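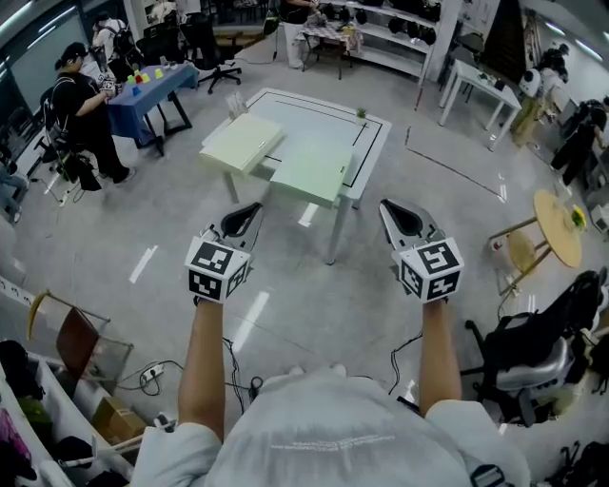

Got to Riltgate a little before 2, parking was a mess, ended up on the far side by the loading doors. Open day at the Zabala building. I only had the afternoon so these are quick notes, typed up on the bus and not really cleaned up since.

Sign-in first. Sticker with your name on it, a map nobody at the desk could quite explain. Janelle Saludo was doing the rounds with our group and she walks FAST. Missed most of what she said about the history of the place. Something about Dridberg having the lease before, and the whole floor being storage until Josov took it over. Gray concrete all the way through, so I can believe it. Wear decent shoes.

The workshop room was the one I'd come for. Cluttered, in a good way. I like a room where things have been left out mid-job. Tables set out for different activities and you sort of drift between them.

The blue table was my favorite. Blue cloth over it and a bunch of plastic cups – green, red, yellow, blue – all clustered together. Somebody in a dark cap was already sitting there, leaned right in, totally absorbed, backpack still strapped to the chair. I didn't want to interupt so I hung back and watched for a bit. Same cups my sister's kids have at home, or close enough. Makes you want to sit down and stack them.

Then the white table. Square, slim metal legs, black tape marking out a border around the top. Two flat boxes on it, pale green, one of them set at an angle and sticking out over the edge a little. I wanted to nudge it back so badly. Little potted plant near one back corner, card holder with papers near the other. The tape border is a great idea by the way, going to steal it for our craft table at the library, where everything creeps outward until it's on the floor. Cheap too. One roll.

Asked Janelle how often they rearrange the room. Every couple of weeks she said, depends who's using it. They get around 300 people through in a year, which seemed low to me for the size of the building but most of that is school groups in May.

Coffee was upstairs. Fine coffee, bad cookies. Long line. Talked to a couple who had driven in from the coast and were mostly there for the raffle. No idea what the prize was.

Skipped the talk in the main hall – seats 1000 supposedly, maybe a quarter full when I stuck my head in, and the sound was awful at the back. Went down to the workshop floor again instead and got a second look at things once the first rush had thinned out. Much better. If you go, do the ground floor last.

Things I'd change: more chairs for visitors, signs on the restrooms, and a start time that's the same on the flyer and the website. The flyer said 1, website said 2. I went with the website and missed the welcome.

Left at 5. Bus was late. Would go agian, with more time and a sandwich.

8 comments
2 shares

Recent posts
Riltgate on foot: the short loop
Library craft table, before and after
Where to eat near the Zabala building
May roundup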